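The Last Table in Jelville 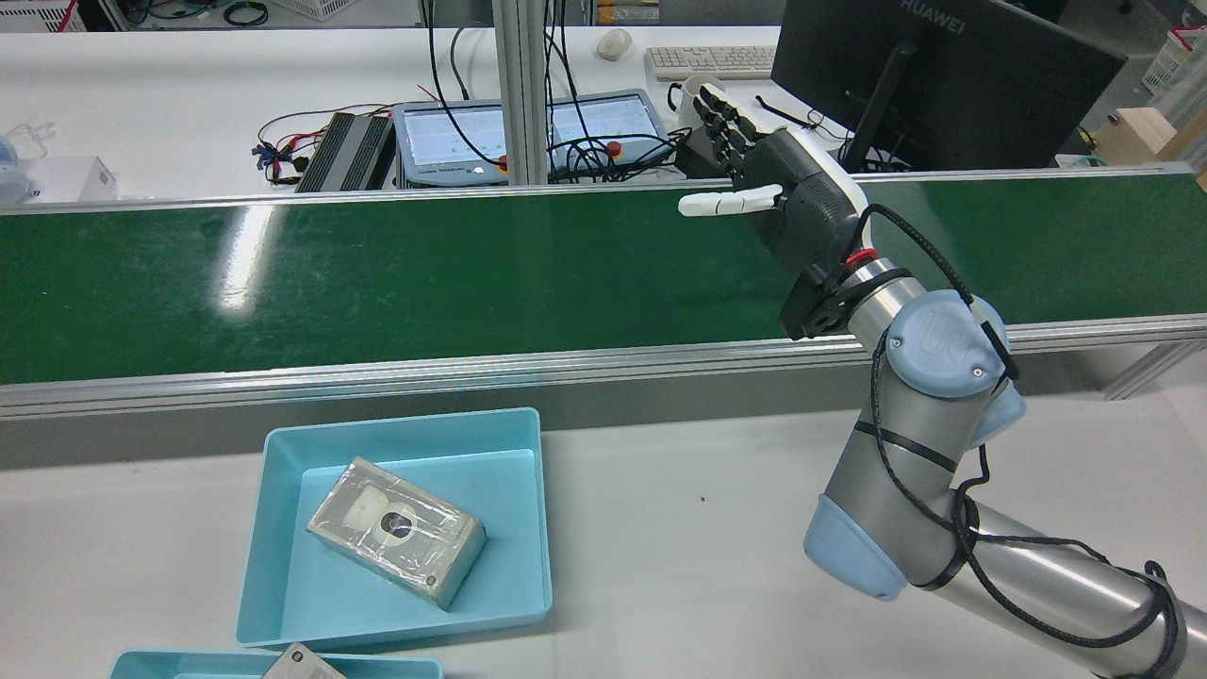

Packing is the part of a product that most customers never think of, and in Jelville it is the part I came to see. The Palleden packing hall opens its doors at six in the morning, and by seven the long room already smells of cardboard and warm film. I had expected noise, but the people here speak in normal voices. Each place is arranged in the same simple way: a white tabletop, and behind it the belt, dark green and so glossy that the ceiling lights lie on it in pale stripes. A light blue tray with sloped sides stands on the table, and in it a box in clear film rests at an angle.

Palleden sends out 800 boxes on a quiet day and 2000 in February, when the shops in Grastow fill their shelves again. The film is thin and must sit tight at the corners. A loose corner catches on the next box, and then both must be wrapped again.

The trays came 21 years ago from Gu, a small maker of plastic goods on the coast. The hall bought 191 of them and still uses most. I asked why they are blue. The answer was that white ones were lost against the tables, and the gray ones cost more.

At noon the belt stops and the room goes out to eat.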